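**Home build module, session 3: the gripper**
Notes by Judite Arruda. Read before you buy anything.

Most write-ups of home-made grippers end at the point where the fingers close on a foam cube. A foam cube forgives everything. It squashes, it grips back, and it sits square. I would ask you to distrust any build log, mine included, that never gets past it.

**What to check on your own build**

- Play at the pivots. Hold one finger still and wiggle the other. If you can feel slack at the tip, the software will not save you.
- Pads. Soft pads hide poor alignment for a while. Werent and Maton both sell sheets of the stuff, and I have yet to see either make a crooked finger straight.
- Thin, slippery things. Packaging is a much harder test than a block, as a bag folds and slides and its weight hangs off to one side.
- Repeats. Do 12 grasps on the same item and write down every drop, including the ones you feel like blaming on the table.

**On "works at home"**

The Henriques guide says a hand-held gripper is ready once it manages six objects. Which six? It doesn't say. Choose yours from a drawer, and get someone else to do the choosing if you can. A coiled cable still in its bag is a fair one to start with. Note where the fingers took hold, as the edge and the middle are two separate tests.

Lighting and clutter matter too, and I don't believe claims made on a bare bench. Work in the room you have.

**For October**

Bring your log sheet and the four worst grasps on it. We will go through the Ekent linkage drawings then - I have doubts about the lower pivots.
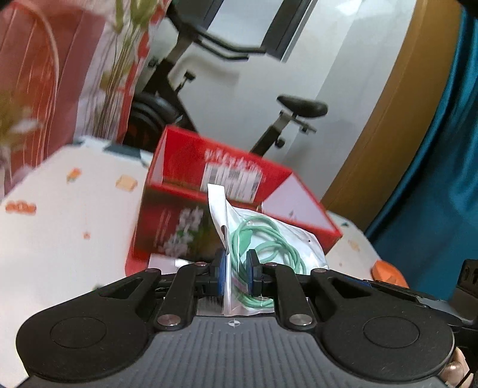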